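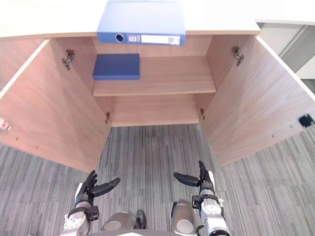
Sheena MacBrayne wants to know whether binders should be stored flat or standing up, and whether it matters with only one shelf in the cabinet.

Either works. Standing is easier once you own more than a handful, but a binder that is only half full will sag on its rings when it stands. Lay those flat with the spine facing the doors so the label can be read.

Can I keep box files and ring binders on the same shelf?
Yes. Put the box files against a side wall first and fill in from there. A box file makes a good bookend.

What should go in the bottom compartment?
Heavy things you rarely open, such as old tax papers. If your cabinet sits on carpet, load the bottom first and check that the doors still line up.

The doors on my Costau have dropped a little. Is that a fault?
Usually not. Each door hangs on 2 hinges, and the screws loosen with use. Tighten them by hand — a power driver can strip the wood. If a door still rubs, adjust the upper hinge first.

Can I leave binders on top?
For a day or two, sure. Papers left out longer tend to stay out.

How do I order a spare shelf?
Ask for part 1184. It is 68 cm wide and comes with its own pegs. Nouhaila Fawzy handles spare parts and answers email until 4 p.m.

Does the same shelf fit the Olo?
No. The Olo is narrower and its shelf is sold separately.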